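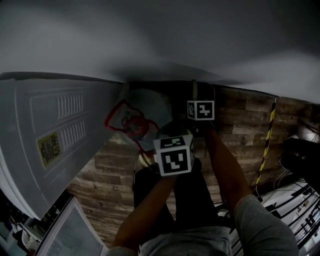
Hanging things on a plank wall

strandby78
Moving the bags off the floor in the utility room and onto the wood wall. Is one screw into a plank enough, or do I need to hit a stud?

Vidar Viklund
One screw is fine for a plastic bag with light stuff in it. Mine held for 28 months.

plarkach
Disagree. Depends on the plank. Mine split at 20 pounds. Find the stud.

strandby78
Heaviest bag is 8 pounds, maybe less.

Vidar Viklund
Then you're fine. Predrill.

plarkach
Still wouldn't. Also keep the bags clear of any vent slots if there's an appliance next to the wall.

strandby78
OK, will shift them over a plank. Going with studs for the big one, single screws for the rest.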